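4. Preparing the folding table

Before the first shirt of the day, the table should be covered and marked. For this you need flat brown cardboard, dark blue tape and a pair of scissors. Please allow around 5 minutes.

4.1 Lay the cardboard over the whole table top. Small seams between the sheets are allowed, but the sheets must not lie one over the other.

4.2 Put two long strips of tape from the back of the table to the front. They should run side by side. If one is a little slanted, you may leave it.

4.3 Put two more strips across the table, one towards the back and one nearer to the front. You now have large panels, and these help you to find the middle again after each garment.

4.4 Press the tape down with the flat of your hand, also at the ends.

Note: Do not use clear tape. It is difficult to see on cardboard and the corners come up.

4.5 Take one shirt from the pile and open all fastenings. Empty the pockets.

4.6 Lay the shirt in the centre of the table with the printed side up. The collar goes to the left and the body to the right.

4.7 Smooth the fabric from the collar outwards. Light creases do not matter at this stage — they are removed in section 5.

Caution: Never iron on the cardboard. The tape becomes soft and leaves glue on the cloth.

4.8 Write the number of the shirt in the Fanura list before you begin to fold.

Change the cardboard after 300 garments, or earlier if it has become dirty. Questions about this section can be sent to Niloufar Tabrizi.

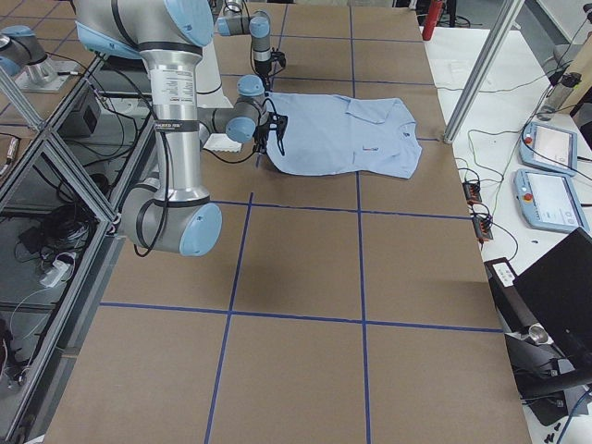
When the list is filled in, continue with the sleeves as in section 5. Keep the remaining tape in the drawer, because the same roll is used for the packing table.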